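Getting old candle wax out of floorboard gaps
Home & Garden > Floors

Trinh Phan
Sat 23 January

Hi all, we moved into a rental in Kavcombe in July and I've only now pulled up the rug in the lounge. Under it there's a big splodge of candle wax, dark red, that's run down between the boards. I've had a go with a butter knife and got the top off but the gaps are full of it and there's a pinkish shadow on the timber. Inspection is in 2 weeks. Do I iron it? Mum says iron, my housemate says I'll wreck the finish. Help!

Kheri Kinyua

Iron and brown paper, always worked for my nan.

Sang Tạ

Please don't go straight in with the iron — I did that at our old place in Flistley and ended up with a cloudy patch the size of a dinner plate. Cold first. Bag of ice on it for 10 minutes, then flick the wax out of the gaps with a wooden skewer or an old bank card cut to a point. Vacuum as you go or you'll just tread it back in. For the colour, a bit of mineral turps on a cotton bud, tested somewhere hidden first (behind the door is good). If it's a waxed or oiled floor the turps will dull it, so you'd want to buff a little matching wax back on after. 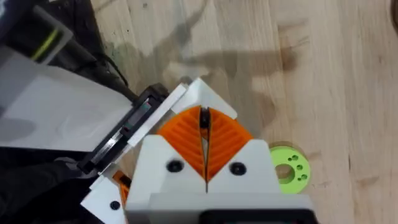 Colour is the bit I'd worry about most, because red dye loves bare timber. My turps trick won't shift all of it if the finish has worn through, and you may have to live with a faint mark. It also depends how pale your boards are. On a light wooden floor like the one in my photo any pink is going to show, so go gently and stop before you start rubbing a clean spot that looks worse than the stain. Gimwood do a small tin of clear wax that I've used for the buffing, one tin did our whole hallway with heaps left over.

Trinh Phan

Thanks Sang, ice is on now. Mum has been told.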